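Keltness open day, Tuesday

Quick write-up before I forget it all. Typed on the train back from Stasville so forgive the spelling.

Got there just before 2, which was late, the morning talk had finished and they were already handing out the visitor badges for the second group. Mine was number 173. Coat on a peg, bag in a locker, through the double doors. No safety shoes needed this year, just stay behind the yellow tape.

First stop Prereck, who do the bin lifting arms. Seen it before at the spring do. Bigger crowd than it deserved. The new one is quieter, I'll give them that, and you can have a conversation next to it. They say 80 lifts an hour. Didn't stay to check. Leaflet is glossy and says very little.

Then round the back to the bit I'd come for, the Hourani shop shelf. They want a robot that can work a greengrocer's display, picking for people's orders, and they've built a stand to practise on. All pretend fruit and veg, so nothing goes off and nothing gets bruised. Garlic, apples and mangoes up top, cabbages and carrots and so on in the crate underneath. Decent fakes too. The woman next to me wanted to know where she could buy the mangoes.
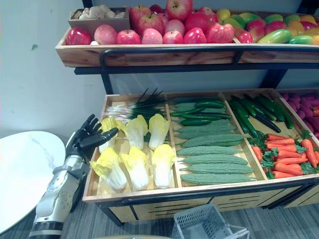

The Hourani hand, open, by the front row of cabbages. Shopping basket down at the bottom.

Asked why cabbages. Answer was that they're big, they're all slightly different and the leafy ends get in the way of the fingers. Fair enough. Cucumbers are a pain for another reason, long and shiny and piled on top of each other, and there are some in with the bitter melons which the software is meant to sort out for itself. Asked about real veg, wet from the delivery. Not yet, they said. Maybe September.

It is slow. You could do your whole weekly shop in the time it takes to think about a carrot. But the hand itself is lovely, proper fingers, and I'd take it over the suction cups everybody was showing two years ago. Price not given. I asked twice. Somebody behind me said 2000 a month to rent and got a polite smile for an answer.

Missed the welding demo completley, queue was out the door. Tea was fine, biscuits gone by half three. The shuttle to the station goes from the side gate and not the main one, whatever the map says, I stood at the wrong one for ages.

Will go again next year if they move the parking. More on Prereck when I've read the leaflet properly.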